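About Flullside Civic Forum

Flullside Civic Forum organizes candidate debates, town halls and voter education programs for state and local elections.

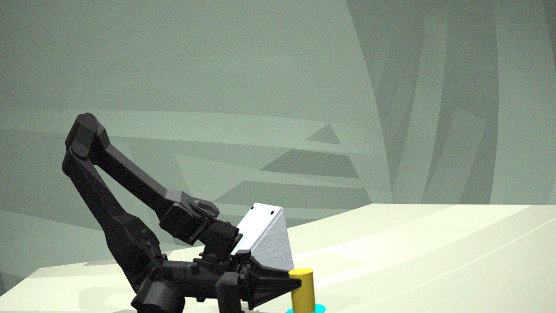 A black robot arm over a pale tabletop, computer rendering.

Who we are

Flullside Civic Forum is a nonpartisan, nonprofit organization. We do not endorse candidates, support or oppose ballot measures, or accept money from campaigns, political parties or political action committees. Our work is paid for by member dues, individual gifts and grants from foundations that have agreed to our funding policy.

The Forum grew out of a single mayoral debate held in the Robles Public Library, at a time when the city's only daily newspaper had stopped hosting such events. The candidates for mayor appeared before an audience of 80 residents, and the questions were drawn from cards filled in at the door. Requests from neighboring school districts and counties followed, and the Forum was incorporated the next year.

What we do

Our principal activity is the planning and staging of debates. The Forum works with candidates for city council, county commission, school board, judicial office and the state legislature. In each race, every candidate who has qualified for the ballot receives the same written invitation on the same day, together with a copy of the rules.

A standard Forum debate opens with a statement of 2 minutes from each candidate. Speaking order is set by lot. Moderators may ask a follow-up question when an answer does not address the subject, and they may interrupt a candidate who speaks over an opponent. Questions about a candidate's family members are not accepted unless they bear directly on the conduct of public office.

Between elections, the Forum holds town halls at which officeholders report to residents on budgets, roads, housing and public safety. These meetings are open to all and no tickets are required. Most begin at 7 p.m.

Staseo Fellowship

The Staseo Fellowship trains new moderators. Fellows serve for 2 years and receive instruction in question writing, timekeeping, election law and the handling of a divided audience. They assist at town halls before moderating a debate of their own. Applicants may come from any profession but may not hold elected office, work for a campaign or have plans to run for office during their term. Applications open each November.

Cileo Archive

Recordings and transcripts of Forum debates are kept in the Cileo Archive, which is free to use. Transcripts are published in full – including interruptions and remarks made out of turn – and are not edited at the request of any participant. Corrections of transcription errors may be submitted in writing and are noted at the foot of the page. Schools, newsrooms and campaigns may quote from the archive with credit to the Forum.

Governance and funding

The Forum is governed by a board of directors whose members are registered with different parties or with none. Directors may not give to candidates in any race the Forum covers. All gifts above $50 are listed by name in our annual report, and anonymous gifts over that amount are returned where possible and otherwise declined.

Contact

The Forum's office is in downtown Robles. Civic groups that wish to request a debate should write to us as early as possible in the election season, stating the office in question, the proposed location and the names of any cosponsors. Members of the press may request seating through the same office.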